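Back from four nights in Zutstead and I have a LOT to say, so here comes a thread. Hill town, river at the bottom, castle ruins at the top, and the best breakfasts I've had in years 🧵

We went in November, which everyone at work thought was daft. Cold, yes. But the light! And we had the ramparts to ourselves two mornings running. 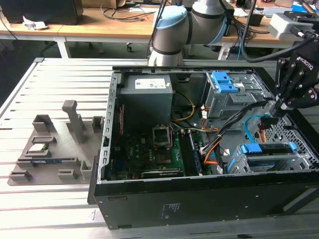
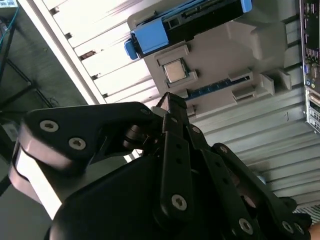

First one: desktop tower on its side with the cover off. Second one: black robotic hand, close up.

Getting there first. You fly or train it to Premov and then take the little branch line up the valley. Sit on the left going up. The line hugs the river the whole way and there's a bit after the second tunnel where the gorge opens out and the entire carriage goes "ooh".

Tickets for the branch line can't be bought online. There's a machine on the platform at Premov that takes cards, plus a window that closes for lunch. We made our train with a minute to spare and I was still holding half a cheese roll.

The station is at the bottom of town and the town is not at the bottom of town, if you see what I mean. There's a bus (number 18, stops right outside, goes up every half hour) or there are the steps.

903 steps!! There's a plaque at the top with the number on it, so I'm taking their word for it. Benches at every turn, and a tap halfway up where we filled our bottles. Do it once without luggage, then get the bus like a sensible person.

We stayed at the Espinoza, a family-run guesthouse tucked behind the church. Tall, thin, creaky, smells of floor polish and coffee. Ask for a room at the back and you get the river. Ask for one at the front and you get the bells, starting at 6am, and they do not hold back.

BREAKFAST at the Espinoza though. Plum cake still warm, soft white cheese with dill, eggs however you like them, and a sour cherry jam I'd have drunk through a straw. I brought two jars home wrapped in socks. Both survived.

Grillgate is the old east gate, and also what people call the street running down from it. This is where you want to be from 5pm. Charcoal going in nearly every doorway, sausages, flatbreads, peppers blistered black, people eating standing up with their gloves on.

My favourite was the place with the green shutters about halfway down on the right. No sign that I could find. Lamb skewers, a heap of raw onion and parsley, and a paper cup of something hot made with apples. I went three nights out of four and regret the one I missed.

If you don't eat meat you'll be fine, by the way. The stuffed flatbreads come with potato or with greens and they're massive. My other half had the greens one every night and was extremely smug about it.

The castle! The oldest bit of wall has been up there for 800 years and you can walk a good long stretch of it. Free before 10am, small charge after that. Wear proper shoes, the stone is polished smooth and there'd been a frost. I did a very slow, very undignified shuffle.

Best view isn't from the tower, it's from the little chapel terrace below it. You look straight down on all the roofs and the bend in the river. We took our flask up and stayed until we couldn't feel our noses.

Only 3,000 people live up there and it does feel like it. By day three the woman in the bakery had our order in the bag before we'd shut the door (two poppy seed twists, one slab of walnut thing, name unknown, magnificent).

Rainy day plan: the public baths by the bridge. Old tiles, one warm pool, one very hot pool, one pool I put a toe in and left alone. Bring your own towel and flip-flops or you'll be hiring both.

Stuff I'd do differently: pack thicker socks, carry more coins (the Grillgate stalls mostly want cash), and leave a whole day for Premov on the way back. We had two hours there and spent most of it in a covered market eating doughnuts.

Someone's asked about doing it with kids. I'd say yes if they're good walkers, and a bit of a slog with a pushchair. It's cobbles everywhere, and half the short cuts are stairs. They'd love the train though, and the baths.

Already looking at going back in spring, when the path along the gorge reopens. If anyone's walked it, tell me how muddy it gets and whether I need poles!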